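4. Gathering the examples

4.1 How we got from a few clips to a real set

When we started on Maronum we figured the learning part would eat most of our time, and the recording part would be a couple of afternoons. We had that backwards. The training code has barely changed since the first month, while the way we collect examples has been torn up and redone 3 times. I want to go through it in some detail here, mostly so the next group doesn't have to repeat our mistakes (and there were plenty!).

Every example is one full attempt at one short task, driven by a person from start to finish. The driver moves a pair of hand-held leader arms, the two arms on the table copy them, and we save the joint angles along with the video from the head view. An attempt starts when the driver taps the pedal and ends when they tap it again. That's the whole trick. We tried cutting attempts automatically at first, using a pause in the motion as the end marker, and it chopped up everything our slower drivers did, because people stop and think halfway through a reach.

The tasks are small on purpose: pick up a flat item with one gripper, pass it across to the other, set it down on the far side. Flat items gave us the most trouble by a long way. A gripper coming straight down at one tends to bump the table before the pads get anywhere useful, so drivers learn to tip the wrist and come in at a slant, and each of them tips it a little differently.

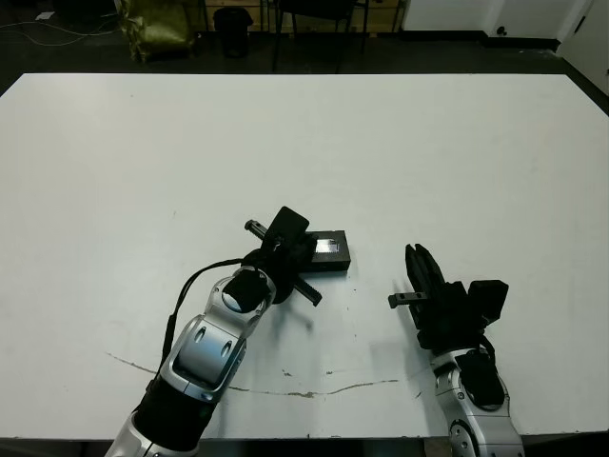 Figure 3. Two-arm collection setup, seen from the head view, with a small black item on the table.

We went back and forth on whether to train those differences out of people. Our first written instructions (we called that version Skarkoda, don't ask) told drivers exactly which way to lean the wrist and how high to hover before closing. The recordings came out nice and tidy, and the policy we trained on them was terrible the moment an item sat at an odd angle. So we threw out most of the rules and kept two: start from wherever the arms happen to be, and if you miss, keep going and fix it. The attempts with a miss and a recovery are my favorites in the whole set.

After filtering we ended up with 1,022 attempts. Another 98 were dropped by hand, mostly for pedal mistakes or for a video stream that fell out of step with the arms. I went through all of those myself over a long stretch of November evenings, and I'd rather not do it again, so the Bautista recorder now checks the timing as it saves and beeps at the driver if something has drifted.

4.2 Splitting the set

We hold out attempts by driver and by item, never by random draw. With a random split, near-copies of the same attempt land on both sides and the scores look great for no good reason. The held-out items live in a separate bin at the Stidham lab and only come out for testing.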